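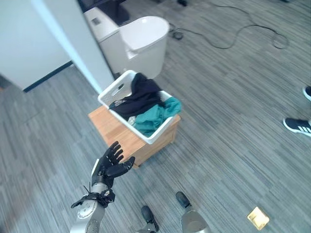

Most laundry baskets spend very little time where they were meant to live. Georges Sayegh, who fits out small flats and has done so for 11 years, reckons the basket is the last thing anyone plans for and the first thing they trip over. People put it on the floor and then on the nearest thing at knee height, often a stool or a bedside cabinet. A white plastic basket on a piece of light wooden furniture, with a navy-black garment and a teal one heaped inside, is about as ordinary as a home gets.

Sayegh thinks the habit is worth keeping. A basket on the floor means bending for every sock. Lift it to the height of a nightstand and sorting becomes a job you can do while talking to someone. He tells clients to pick a surface near the bathroom door, where clothes tend to come off, and to leave it clear. 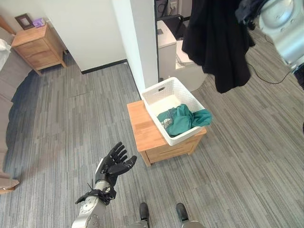
Within reach of the bathroom: a woven-look basket on a single-drawer nightstand.

The nightstand needs to be steady and wider than you might expect. Sayegh has a soft spot for the Storketti, a plain cabinet with one drawer and a flat top, and he has used the slightly lower Lapiņa in narrow rooms. Either will take a basket if the base sits fully on the wood. If it overhangs, the whole thing tips when you pull out a heavy jumper.

As for the basket, he looks for proper handles. A rectangular opening at each short end is kinder to the fingers than a thin rim. The open lattice sort lets air through, and a cloth will clean it. He has had the same Dolel basket for 9 years — it cost very little and one corner is scuffed.

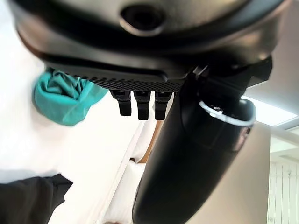
Then there is how much goes in. His own rule is to empty it every 4 days, full or not, and to keep anything damp on a rail until it has dried. Dark clothes go to the back and pale ones to the front. Small pieces get tucked down the side, where they are easy to find when the machine is half loaded.

Jackets he leaves out altogether. They take up the whole basket and rarely need washing as often as shirts do, so a hook or a hanging bar suits them better. In September, when the heavier coats come out again, he adds a second hook and moves the basket a little further along.

More in Home
Brenus bathroom shelves tried out
Where to dry clothes in a flat with no garden
Drawer liners: paper or felt?
A narrow hallway in Lapiņa oak

Home | Rooms | Storage | Laundry | Back issues

Contact the editors | Issue 822 | All rights reserved | Back to top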